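Keeping Time in a Shared Kitchen: a Summer Project on Sourdough
Zineb Badawi
Submitted 20th August

Why bread?

I came to this project by way of a very flat loaf. My first sourdough came out of the oven looking like a dinner plate, and I wanted to know why! The recipe told me to leave the dough until it was "ready", which is no help to a beginner. So when we were asked to pick a question from everyday life and follow it properly over the summer, mine was easy: how much does the temperature of the room change the time a dough needs to rise?

What I already knew

Sourdough rises because of wild yeasts and bacteria living in a mixture of flour and water, called the starter. The yeasts feed on sugars in the flour and give off gas, and the bacteria make the acids that give the bread its sour taste. Both work faster in the warm, but they don't speed up by the same amount, so a warm dough and a cool dough can end up tasting quite different. I found that wonderful. You can change the flavour of a loaf by moving the bowl to another shelf.

My starter is called Jurkar. (Everyone who bakes seems to name theirs, and I wasn't going to be left out.) It was begun on rye flour and then fed on strong white from the Cutlow mill shop, and I kept to that same flour for every loaf in the project.

Method

I baked 13 loaves in August, all to the same recipe. Each dough had flour, water, salt and a spoonful of Jurkar taken a few hours after feeding. I mixed by hand, rested the dough, folded it, and then put a small piece in a straight-sided jar with a rubber band at the starting level. When the piece in the jar had doubled, I called the rise finished and shaped the main dough.

The doughs went in one of two places: the cool larder, or the cupboard beside the boiler, which stays at 28 degrees if you keep the door shut. I wrote down the start time, the finish time and the room temperature, and I tasted every loaf the next morning with butter and nothing else.

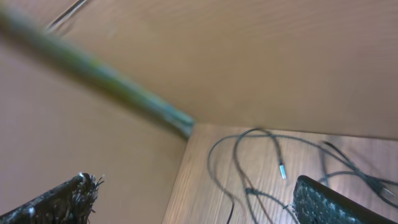

The hardest part was keeping to the timings. A dough doesn't care that you have a bus to catch, and one of the larder loaves was ready in the middle of the night. I set an alarm and went down in my slippers – it was well worth it, as that one had the best crust of the lot.

Results

The warm doughs doubled much sooner, every time. I had expected that, but I hadn't expected how quickly they went past their best. If I was late by even a short while, the dough turned slack and sticky and spread out on the tray. The larder doughs were far more forgiving. I could leave them while I had supper and they were still springy when I came back.

The taste surprised me more. The cool loaves had a sharper, deeper flavour and the warm ones were mild, almost milky. My family liked the mild ones for sandwiches and the sharp ones with soup, so there wasn't a winner, which pleased me because it meant I could carry on making both.

I also have to own up to a mistake. Two of the warm loaves had no salt in them. Salt slows the yeast down, so I have left those out of my comparison, but I kept the notes. They rose like mad and tasted of cardboard.

What I would change

I would weigh the starter next time. A spoonful is not the same from one day to the next, and on some mornings Jurkar was so full of bubbles that the spoon held mostly air. I would also take the temperature of the dough itself as well as the room, especially after using cold tap water.

There is one more thing I'd love to try. The Hijazi bakery near our college rests its dough overnight in a fridge, and the loaves have those lovely little blisters on the crust. Mine never did. I have already cleared a shelf at home, and the first cold dough goes in this weekend.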